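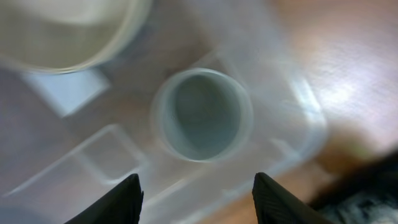
One clear plastic cup, resting in a bigger piece of clear plastic.

Odette Tanguy charges 700 pounds to sort out a kitchen, and I went to Heywood expecting to dislike her. She runs Skutari, a home-organising business, and her leaflet promises a "lighter life". I asked what that meant.

"It means you can find the tin opener," she said. "A designer wrote the leaflet."

Fair enough. But I have read plenty about tidy homes, and it nearly always ends with somebody buying boxes. Her own price list has boxes on it. Doesn't she make more money the more of them people need?

"A bit, yes. I'd be daft to say otherwise. Most of my clients own too many already, though. One couple had 15 in the loft and couldn't tell me what was in any of them."

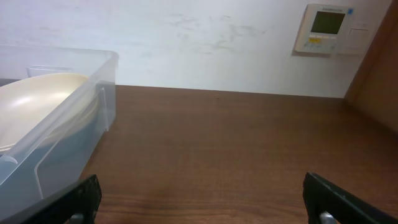 She does prefer see-through ones, on the grounds that people forget whatever they can't see. I put it to her that people also forget what they can see, and that I have walked past the same bag of old curtains since May.

"Then you don't want the curtains," she said. I said I might. She wrote something down.

What I wanted, and didn't get, was proof that any of it lasts. Tanguy says she rings clients after three months and that they are "mostly happy". She keeps no record of the calls. When I asked how many kitchens had slid back to the way they were, she thought for a while and said she supposed the unhappy ones didn't pick up.

Her old business partner, Dace Laur, left the trade and now sells second-hand furniture. "We did lovely work," Laur told me by phone. "I went back to two of those houses as a guest. You'd never have known we'd been."

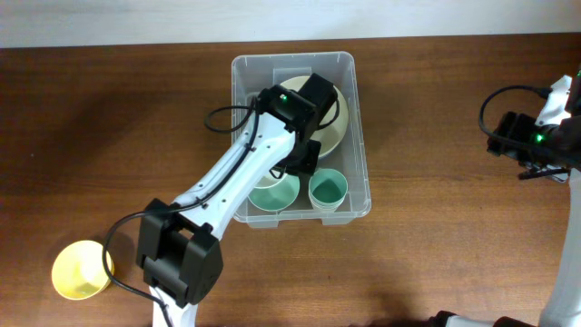 What she would do for nothing

I asked Tanguy for advice that didn't involve paying her. "Empty one drawer. Put back what you used this week and leave the rest in a bag by the door. If you haven't opened the bag in a month, take it to the charity shop."

And if I have opened it?

"Then you've got a drawer and a bag," she said, and went to put the kettle on.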